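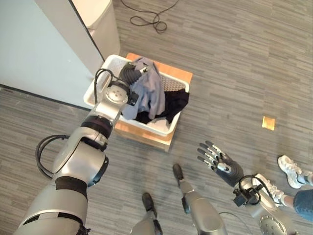

Laundry basket in the sorting room at Bralwood, with a blue-gray garment over the rim.

We got to Bralwood at 2 in the afternoon. Tsegereda Weldu took us through the sorting room first. The white basket sits up on a wooden box — easier on the back than the carpet. Dark clothes had not been separated yet. Each load is sorted, then folded at the long table next door. They handle 90 loads a week, up from last May. Parking is behind the building.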